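The Clear Plate Fault: speaker notes, Swai session

Slide 1. Let it sit a moment before talking.

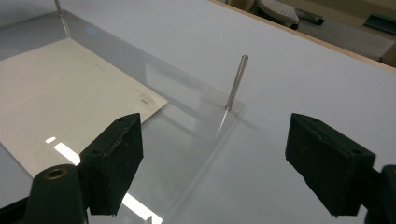 Somebody at the Prastside run-through objected that a missed grasp is hardly a safety matter, and asked why it should get a whole talk. Great question, start there! A miss is harmless. A pin driven sideways while a person is reaching in to fix the miss is another thing.

Slide 2. The job
Upright metal pin, pointed end down on clear acrylic. Two foam-covered fingers close on it and lift. Simple to say, and I love how much it hides. Point out the reflection of the tip in the plate, and the bright patches from the overhead lights. Ask the room which streak they'd trust.

Slide 3. The fault
Terkach had run 300 picks on our old matte plate with no trouble. We went to clear acrylic in March. Pick 37 is where it went sideways: the height estimate locked onto the reflected tip, so the arm believed the pin ended roughly 4 mm below the surface. Down it went. Fingers hit the plate, force limit tripped, arm stopped. So far so good, the limit did its job.
(Pause. Drink of water.)

Slide 4. The bit that matters
The retry routine cleared the stop by itself. Yes, by itself! An operator already had a hand over the plate. No injury, but the pin got shoved across and the point caught a glove. Play the log slowly, the colour coding is hard to read from the back row.

Slide 5. What we changed
Retry now needs a button press from outside the reach zone. Surface height comes from touching off the plate at the start of each shift. Ulach module rejects any tip found below that height. We replayed 54 logged picks and it threw out every reflected tip, which had me grinning for a week.

Slide 6. Still open
Glare off the lights. Diffusers are on order. If anyone here has tried polarizing film over clear plate, grab me at the coffee urn, I really want to hear about it.

Questions until 3:30.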